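Les bandes de Loresgate

2024-04-28

J'ai reçu en début de mois le coffret consacré au studio Loresgate, commandé en septembre et deux fois repoussé. Il contient 2 disques et un livret de 103 pages, imprimé sur un papier un peu trop fin – l'encre traverse par endroits. Je l'ai payé plus cher que prévu à cause du port.

Le studio a surtout travaillé pour Greenwood, un petit label dont le catalogue s'arrête au numéro 161. Je possède une bonne partie des maxis, presque tous achetés d'occasion, et je connaissais mal les crédits : les pochettes ne donnaient souvent que le nom du producteur, Roland Bloxham. Le livret corrige cela. On y apprend que Clive Lambert a tenu la console sur les premières sessions et qu'Evie Dunmore a fait la plupart des mixages longs, y compris celui de « Ondport », que j'attribuais à Bloxham depuis toujours.

L'entretien avec Tekle Gebremichael est le meilleur texte de l'ensemble. Il raconte la réverbération à plaque Brindetti installée dans le couloir, et les prises qu'il fallait refaire quand quelqu'un descendait l'escalier. Il parle aussi des bandes, rangées sans ordre, avec des étiquettes qui se décollaient. 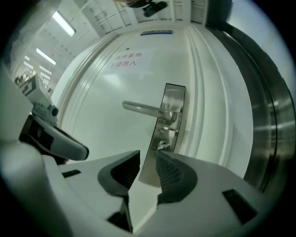
Côté son, le transfert est propre. Les basses sont plus présentes que sur mes vinyles, les aigus un peu moins agressifs. Le second disque m'intéresse moins : trois versions instrumentales du même morceau à la suite, c'est long. La démo de Callum Sedgwick, en revanche, n'avait jamais circulé à ma connaissance, et elle dure presque sept minutes.

Mon exemplaire porte le numéro 314. Il manque une discographie complète, je continue donc la mienne. Si quelqu'un a le GW 88 avec l'étiquette grise, je cherche les inscriptions gravées de la face B.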